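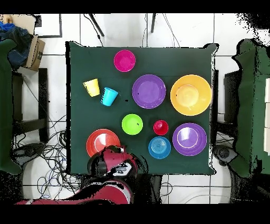 Week 6 handout: What is a demonstration worth?

By Maureen Haworth
Nov 1, 2025
Filed under: Course Notes / Robot Learning
2 comments | 15 shares

Read this before the lab. The question for the week is how much a pile of recorded demonstrations tells a learning system, and my short answer is less than the people selling the pile would like.

The set we are using is called Salason. It has 609 episodes of one arm working over a table of plastic dishes on a green cloth. Ovidiu Grecu will go over the file format in section, so I'll skip it. I want to talk about what the number 609 hides.

1. Episodes are not independent

If the same cups and bowls stay in nearly the same spots from one episode to the next, you have one layout recorded many times. A policy can do well on that by memorizing where the red cup lives. Kusum Solanki sorted the episodes by starting layout and ended up with 163 groups. That is the number I would put in a paper. Check her grouping before you trust it; she used a loose threshold and says so.

2. Color does too much of the work

Bright plastic on a dark cloth is easy to pick out. The bowls and plates mostly differ in color, so a model told to find "the blue bowl" may never learn anything about bowls. Ask what happens with two blue bowls, or with a white bowl on a white cloth. Salason can't answer either one.
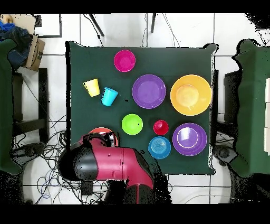
Stacking is a better test, and there is too little of it. A small bowl resting on a larger plate changes what the gripper can reach and what the overhead view shows of the plate. The arm gets in the way too. When it comes in low over the near edge it covers part of whatever dish is under it, and the label file still lists that dish as fully visible. Genji Shimada calls this a minor labeling matter. I don't agree, and you should make up your own minds.

3. Who picked the failures?

Dropped and fumbled grasps were removed before release. I asked for them and was told they weren't kept. So any success rate you compute from these files describes the editing.

For the lab

Train on random splits first, then on splits by layout group. Report both. If the gap is small, be suspicious and look for leaks.
Pick 15 episodes and watch them all the way through. Write down every point where the label and the view disagree.
Ok-hee Ham has the login details for Zavisia. Jobs left running overnight will be killed.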